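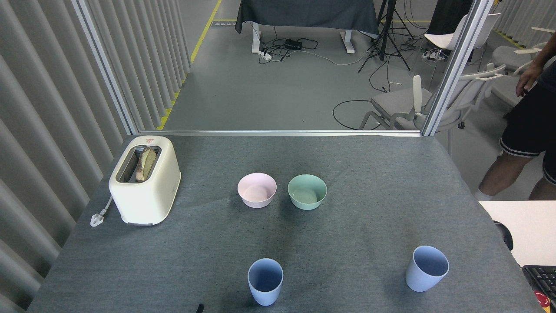 Tiltlow breakfast station at the Dralcombe site. Toaster, bowls and cups on gray felt.

Tiltlow Station Costs, version 2

Last change: August 7, 2023
Maintained by: Tonantzin Arriaga, Dralcombe
Type of data: equipment list, purchase records, planning sheet

What is in this repository

Tiltlow Station Costs is a small set of tables for people who must plan and buy the equipment of a tabletop manipulation station. It covers the table and everything which stands on it, the enclosure, the cables, the operator desk and the spare parts. It also covers the recording work, as far as this work consumes equipment.

The tables were first made for our own budget request in March. Colleagues from other sites asked for them, and I was sending the same spreadsheet by mail with small differences each time. Now there is one place and one version. If you have a spreadsheet from me with a different number of columns, please delete it and use the files from here.

The repository does not contain robot trajectories or video. Those are kept in the main Tiltlow archive and have their own data card.

Files

items.csv
One row for each thing that we bought or plan to buy. The file has 11 columns, which are explained below.

stations.csv
Which items belong to which station. We keep 2 stations in this version, breakfast and desk drawer. They share some items, and the column share says how the cost is divided.

consumption.csv
What was worn out, broken, lost or replaced, with the episode batch in which we noticed it.

plan.xlsx
The planning sheet. It reads the three files above and gives a total per station and per quarter. The formulas are not protected, so please work on a copy.

quotes/
Scanned offers, with the bank details removed. Offers older than one year are moved to quotes/old and should not be used for planning.

Columns of items.csv

item_id: short code, never used twice, also after an item is removed.
name: plain English name. Please write "cup" and not the catalog name of the seller.
group: one of robot, end_effector, enclosure, surface, prop, operator, cabling, safety, spare.
supplier: name as on the invoice.
unit_price: price for one piece without tax.
currency: three letters.
tax_class: see the notes sheet in plan.xlsx. This is different between sites.
quantity: pieces needed for one station, spares excluded.
spare_quantity: pieces to keep on the shelf.
lead_time_days: from signed order to arrival at our door. This is the measured value when we have one, otherwise the value from the offer.
status: planned, ordered, in_use, retired.

An empty cell means that we do not know. A zero means zero. In version 1 these two were mixed, especially in lead_time_days, and the plan showed items which arrived on the day of the order. I am sorry for this mistake.

How the cost is divided

The arm is the largest single line, and most budget requests I have read are careful with it. There are usually several offers and a long discussion. The other groups receive one line called "accessories" with a guessed amount. In our case the guessed amount was too low, and we asked for a second approval, which took longer than the delivery of the arm.

For this reason the groups are kept separate in plan.xlsx and no group can be hidden. The advice for each group is written below.

Robot and end effector

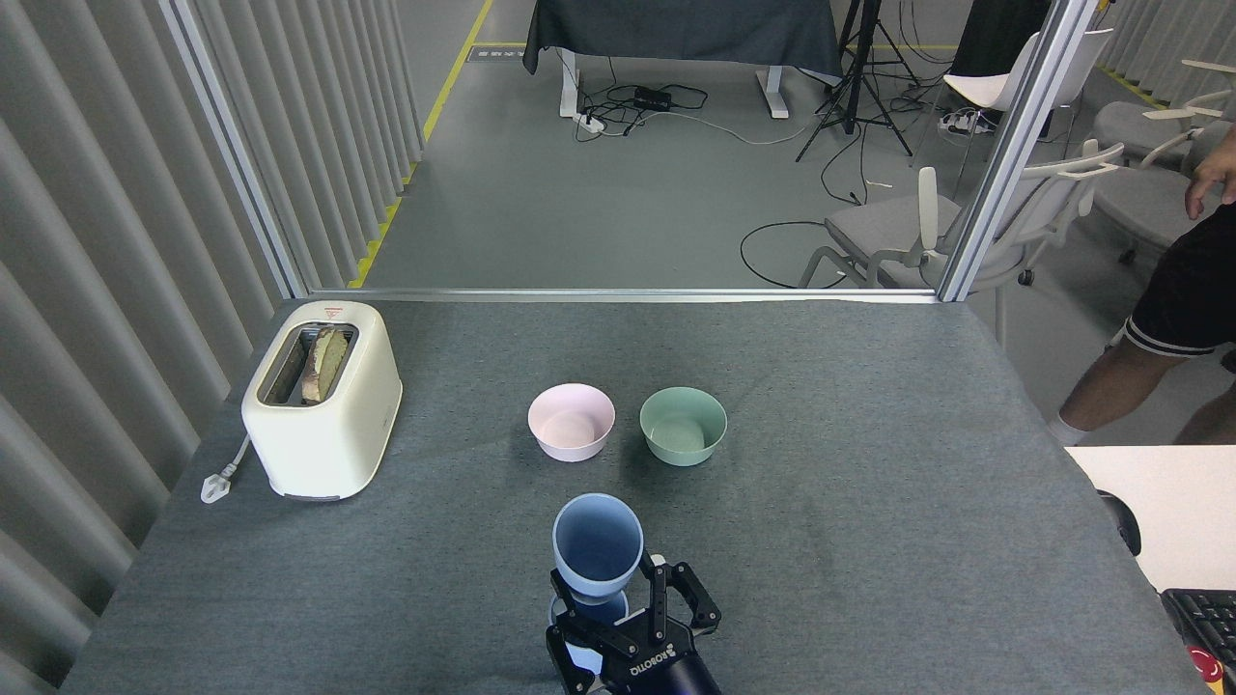 End effectors should be planned as a separate purchase also when they are delivered together with the arm. In the sheet we split the gripper body from the fingers, and the fingers from their screws. This looks excessive for a budget, but parts have different lives and different suppliers. The screws in the two black fingers can be seen next to the cup being held upright, and they have their own row in items.csv under the group spare, with the thread size in the name. Please do the same for your gripper, whichever brand it is. Check also that the tool for these screws is in the list. A driver of the correct size costs little, but it can have a lead time like any other item.

Fingers are recorded in consumption.csv as pairs. We replace both when one is damaged. If your team replaces them one by one, change the unit in the column quantity and write this in the notes, or the totals will be double.

Training of the operators is not in this file. At our site it is paid from another budget. If you have only one budget, add a row with the group operator and the number of hours as quantity.

Enclosure

The enclosure is made of aluminum profile and gray curtain. The profile was ordered from Stuveck and the curtain from Semple. We made the mistake of ordering the curtain first. The final height of the frame was changed after a review of the cable path, and the curtain had to be ordered again in the new length. The first curtain is in the table with status retired, and its cost is included in the total because the money was spent.

Order in which we would buy now:

1. Measure the room, including the path from the elevator to the place of the station.
2. Fix the size of the table.
3. Order the profile and connectors from one supplier in one order. Mixed connectors were a problem for us.
4. Build the frame without curtain and move the arm slowly through its full range.
5. Measure again, then order the curtain and any panels.
6. Put the floor marking at the end. Yellow tape is cheap, but removing it takes time and leaves glue.

Surface

The felt is glued on a board and the board lies on the table. It is listed in consumption.csv because it collects crumbs and marks. We plan 2 boards for each station, so that one can be prepared while the other is in use. Buy the felt for all boards from the same roll if possible. The gray of a second roll was visibly different, and the people who work with the images noticed it before I did.

Props

Props are the group where the quantity is most often wrong. A requester looks at the table, writes down what is on it and orders this. It is better to start from the number of episodes. For the breakfast station the plan was 300 episodes per batch, and we decided to keep 20 cups in the store. The bowls are bought by color, and pink and mint green have separate rows. If one color is out of production, the row is set to retired and a new item_id is created, also if the new bowl has the same shape.

The toaster is one row, with one spare of the same model and the same color. The toaster is used as a prop. Its cord lies on the felt with the plug free, and we do not budget a socket or a fuse for it. If your task needs a hot toaster, please speak with your safety department before you use our numbers, because the group safety in our file does not include this.

Bread has no item_id. It is bought from petty cash and the receipts are collected per quarter in plan.xlsx, sheet "small". I was asked many times whether this is necessary. Our finance office says yes.

Operator desk and cabling

A keyboard, a chair, a white desk next to the station. These were taken from the existing stock of the building, so the unit_price is zero. This is a true zero for us but it will probably not be zero for you. Please fill in your own price before you read the total.

For cabling, plan more length than the drawing says. The straight distance is never the distance of the cable. We also list the power strips, the adapter boxes and the cable ties. In version 1 these were missing completely. Count power sockets before the order of the arm, and ask who is allowed to install new ones in your building. For us it was an outside company, with a waiting time longer than any lead time in the file.

The emergency stop is in the group safety and is never shared between stations. The column share does not accept a value for it.

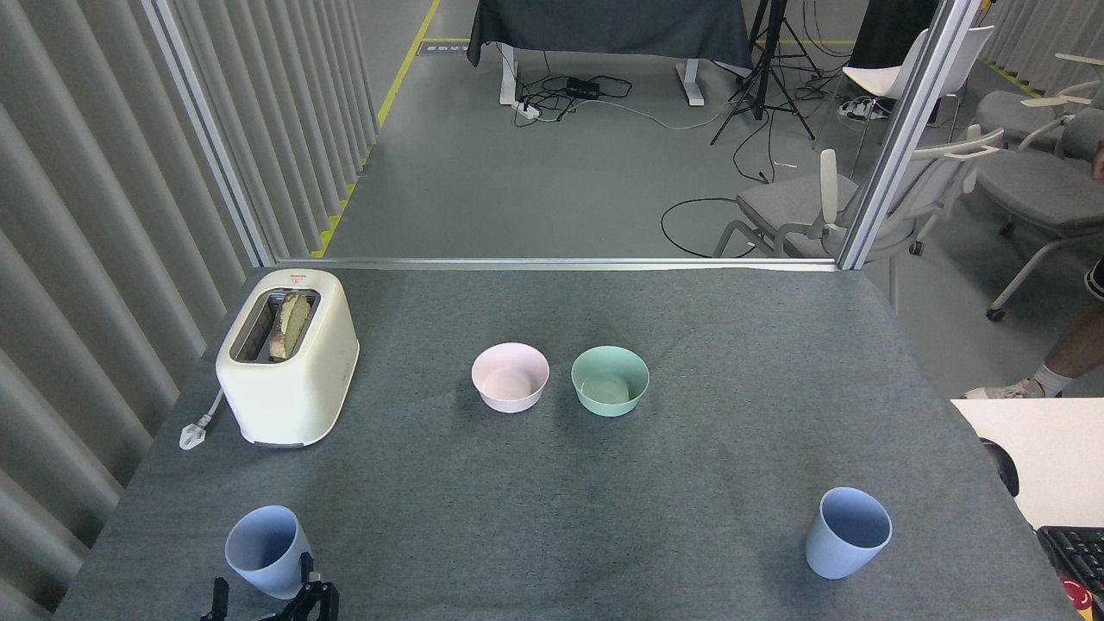 How to use the planning sheet

Open plan.xlsx and go to the sheet "start". Enter the number of stations, the number of episodes per batch and the number of batches per quarter. Choose the tax class of your site. Then refresh the data connection. The sheet "total" shows the cost per group, and the sheet "calendar" shows the last possible order day for each item if the station must be ready on the day you entered.

If a row is red in "calendar", the lead time is empty. Ask the supplier. Do not write a guess, or write it and put "guess" in the notes.

Known problems

Prices for profile include a discount that Stuveck gave us for this order only. The list price is in quotes/.

Shipping is entered as one row per order, so the cost per item is without shipping.

The desk drawer station was built mostly from used parts. Its total is low and should not be copied for a new station.

The refresh of the data connection fails when the folder name contains a space. I did not find the reason.

Corrections

Please open an issue with the item_id and the file name. For a price correction attach the offer or invoice as PDF, with bank details removed. Corrections without a document are kept open until I can check them. New suppliers are welcome, also when they are more expensive, because sites in other regions cannot always order from ours.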